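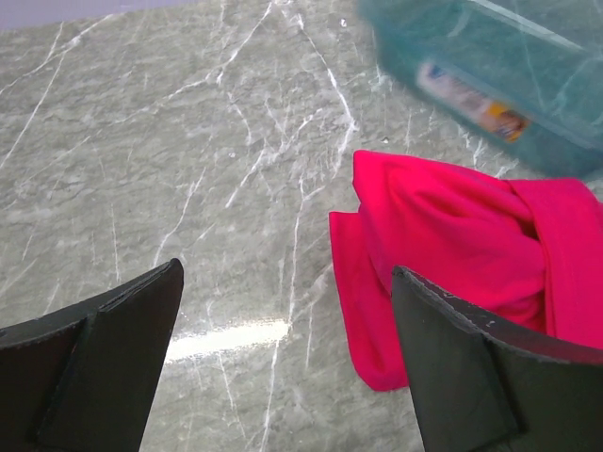
Pink cloth and teal container on the grey marble.

I've been secretary of the Drundmont history club for a while now, and I want to stick up for boring minutes. Stella Koech reckons we should stop typing up the old women's auxiliary books and just do a summary. There are 381 pages and we've done 102, so I see her point!

But I love the dull bits. You get a whole paragraph on who'd bring the scones, then one line saying the hall roof had gone in a storm – and straight back to scones. A summary would keep the roof and chuck the rest, and I'd never have learned that they argued over the colour of the tea towels for most of a year (green won, by two votes).

Belmiro Matos says no one will read it all. Probably true. I don't read the whole phone book either, but I was glad of it when I went looking for my nan's street.

So my vote in October is to keep typing, spelling mistakes and all. If you can manage a page or two at home, Mesfin Gudeta has the scans, and he's very patient about handwriting.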